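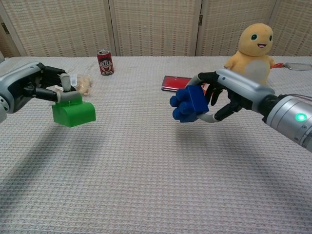
Rindau Town Archive – Reading Room and Public Services
Duty Diary, 14 November 2019

Opened at the usual hour. The Kourkoulas parish ledgers were returned from the bindery and entered under shelf number 171. Three volumes remain outstanding – the bindery expects to release them in February. A request from Nimmont for copies of the mill deeds was received and acknowledged. The humidity reading in the lower store was high in the morning and has been reported to the building office. Readers are reminded that Clultthorpe maps must be ordered one day ahead. Closed with all keys accounted for.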